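Brolimow Chore Rooms: Household Task Pack for Robot Simulators

People email me every week asking the same thing: can a machine do the chores yet? My answer is "some of them, on a good day, in a room it already knows." That's a big part of why I put this pack together. If you want to find out where your own robot stands, you need rooms to try it in, and you probably don't want the first try to be in your kitchen!

The pack gives you 81 rooms and 587 chore setups, all ready to load. Every setup has a start state, a goal and a pass/fail check, so you're never squinting at a replay trying to decide if the thing counts. I kept the chores plain: open a door, carry something to another room, put a tool back, take out the trash. I do them all myself at home without thinking, and I've watched very good software fall apart on every one of them.

Doors and bins are where I'd start. A door is a big flat thing that moves while you're moving, and it blocks your view half the time. A bin on a stand has a rim, a frame and a lot of ways to bump it. (My own test arm, running the Drirkik controller, spent most of August learning not to shove one into the wall.)

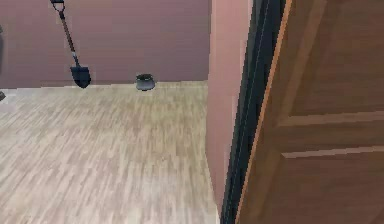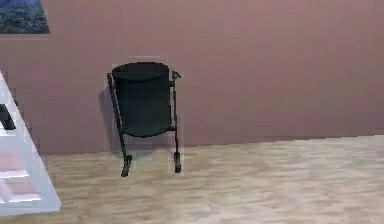
So how are the machines doing? Picking up a small, solid item from a clear patch of floor is pretty much there, and I'd trust a decent arm with it. Opening a door that's already ajar is getting close. Anything with a bag in it, forget it for now. Tying off a full trash bag and fitting a new one is the chore I'd pay real money to hand over, and I haven't seen a controller I'd leave alone with it.

Shop-floor chores are a bit further along, mostly since a shop will move a shelf to suit the robot and a family won't. If that's your world, look at the Grumatholm add-on, which swaps the living spaces for benches, racks and parts bins. It uses the same checks, so your scores line up.

What you get:
81 rooms, 587 chore setups
Pass/fail check for every chore
6 lighting presets per room
Loader and sample scripts
Up to 300 saved replays per project

Works with the Bukhari simulator out of the box. Other simulators need the converter, a free download for anyone with a license. Do run it on one room first, as hinges are fussy and I'd rather you found that out before converting the whole set.

Got a chore you think should be in here? Use the contact form and tell me what it is and how you'd know it was done right. I read all of them, and the next update already has a dish rack and a very annoying laundry hamper on the list.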